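Search this site Go
Home | Diary | House notes | Data | Contact

27 Jul 2021
By Neema Muriithi

# Vultden house log: README

Hi! I've been keeping a log of the work on our house since we got the keys, and enough people have asked for a copy that I'm putting the whole thing up as a folder of text and spreadsheet files. It's messy. I typed most of it at the kitchen table with paint on my hands.

## What's in the folder

- `diary.txt`: the daily notes, mostly unedited
- `rooms.csv`: one line per job, by room
- `paint.csv`: every can we opened, with color and where it went
- `spend.csv`: what we paid, in dollars, no cents
- `photos/`: 300 pictures, shrunk so they load

There are 600 lines in `rooms.csv`. Lots of them are tiny (a hinge, a patch of filler, one stubborn window latch), so please don't picture 600 big weekends or I'll feel like a fraud.

## How to read rooms.csv

The columns are room, job, who, hours and done. "Who" is initials. JV is Jonatan Viklund, who did the plastering and most of the swearing. EZ is Eglė Žukauskas, and anything with wiring in it is hers. If the box is blank it was me. Hours are a guess made at bedtime, and I never logged more than 13 in one day even when it felt like more!

The back bedroom shows up under two names. It was "box room" until we took the wall down and "Oda" after that, because that's what we call it now and I couldn't face going back to fix it. Search for both.
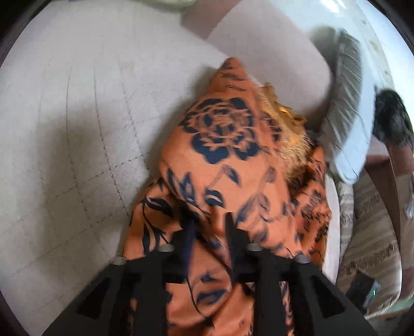 *Orange cloth with the navy flowers.*

## Things I know are wrong

The hallway primer is in `paint.csv` twice. The bathroom tile bill is missing because I lost it, so the total in `spend.csv` is too low. Sena Wumbei spotted that the stairs have up to 60 hours against them, which can't be right for one coat of undercoat and a handrail, but I've left the number alone until I can find my notebook.

Dates in the diary are whatever day I wrote the entry, so a few jobs land a day late. Dog-related damage is under "repairs" and not under its own heading, sorry Braulio.

## Using it

Help yourself. Copy it, chart it, steal the room list for your own place. If you put it online somewhere, say it came from the Vultden log. Please don't use the costs to argue with your builder, they're from one house and half the lumber was secondhand.

## Still to add

- porch (July, if the rain lets up)
- the second half of the kitchen
- gutters

Older entries | Newer entries | Contact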